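Can a machine fold a shirt yet?

Big news from the Seltenville home automation group, and yes, it's laundry again! Our laundry page now lists 2325 recorded tries at folding and straightening clothes, and we're thrilled with how it's growing. Of those, 607 are shirts, and shirts are where it gets fun (and maddening). A towel has four corners and stays fairly polite. A shirt has sleeves, a collar and a hem that wants to twist the minute you grab it.

So, can machines do this chore? Slowly, and only on a good day. Buzatu, our folding program, can handle a flat towel nicely, but give it a shirt in a heap and it still hunts for the hem far longer than you or I would. Braritz, the newer one, is quicker at finding an edge and worse at holding on to it. We love them both!

Getting a good pinch on soft cloth is still the hard part, and we'd love to hear from anyone who has cracked it.

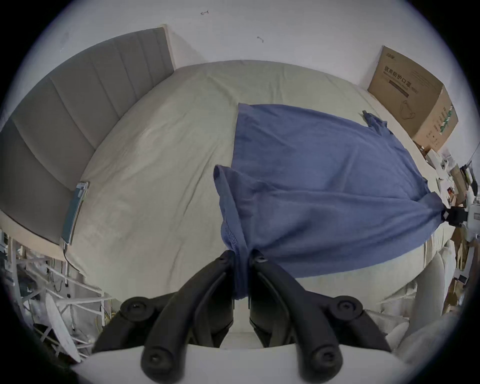
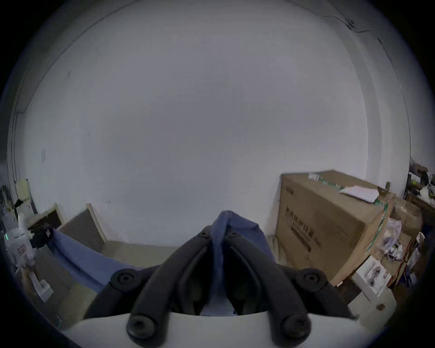
Page last changed: 8 December 2019

Next up are pillowcases, which we hope to start in May. If you have old ones to spare, bring them along to the Malitz room, any size or color.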